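Two-arm cell, second year budget
flumen_ops, February 2024
Quote from Badard is 2,015 per arm. We need 2.
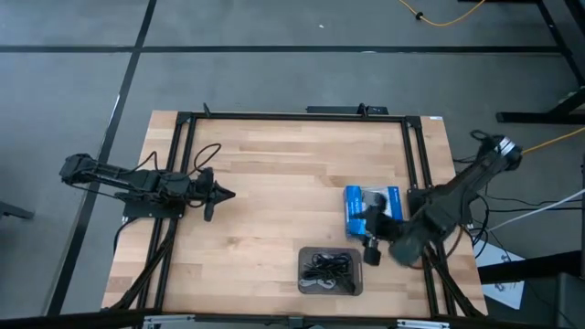
Does that price include fingers?
Fingers are a separate line on the quote.

kv_cells
Add spares.

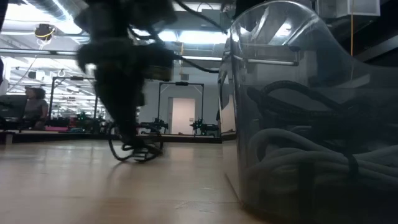

Spares are where we overspent. Budget cable wear too; an arm working that close to a bin, its own cables arching over the top, needs slack.

flumen_ops
Disagree, 3 sets is plenty. 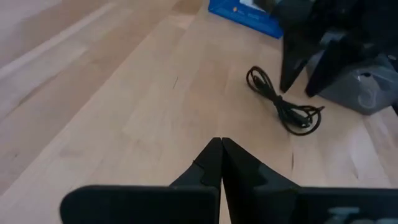
Shahbazi: Three won't last until October. Order 6.

kv_cells
Six, then.
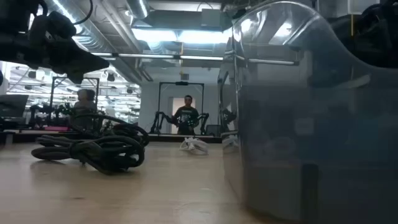 Cable coil beside the gray container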